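Murken Repair Night Moves to Bigger Rooms in August

Old computers get a second life, and the whole town is invited

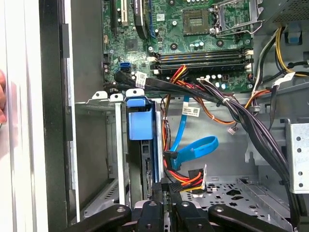 A desktop computer with its case open and the lever on the CPU socket swung up.

MURKEN – The monthly computer repair night has outgrown the back room of the Murken library, and what a nice problem to have! Starting in August, it will take over both halls of the old Villanueva school on the Ferkberg road, with longer tables, better lighting and (at last) enough outlets for everybody.

The idea is as simple as it was on the first evening. People bring in a slow or broken computer, sit down beside someone who knows a bit more than they do, and the two of them open it up together. Plenty of the machines just need a good cleaning or more memory. Others are past saving, but even those get picked over for fans, drives and power supplies that can go into something else.

Since it began, the program has put 575 computers back into use. Of those, 300 went to families with school-age children in Murken and Ferkberg, and the rest went home with the people who carried them in. The goal is now 1,000 by the end of next year, and judging by the line outside the library last month, it could come sooner.

The new location means there will be space for a beginners' table, something visitors have been asking for from the start. Anyone age 10 and up can learn how to take a desktop apart, name the main parts and put it all back together again. Children under 14 need to have an adult along, and the adults tend to enjoy it every bit as much – several have come back the next month with a computer of their own.

There will also be a laptop corner, run by students from the Cladano evening college. They'll be swapping worn-out keyboards and batteries and helping people move their photos off old drives before those drives give up for good. Replacement parts are sold at cost. Labor is free, and so is the coffee.

Desktops, laptops, monitors, keyboards and cables are all welcome as donations. Printers and tube televisions can't be accepted and should go to the Ferkberg recycling yard, which takes them at the side gate. Donors who are worried about private files can ask to have a drive wiped while they wait, or have it taken out and handed back to them.

Doors open at 5 p.m. and the last machines are checked in at 8 p.m. There is no need to sign up, but each household is asked to bring no more than 2 computers per visit so that everyone gets a turn. Please bring the power cord too, and write your name on it – the box of lost cords at the library is full to the top and will be making the move to Villanueva along with everything else.

Parking is behind the school. The Cladano bus stops across the street, and the ramp to both halls is at the east entrance.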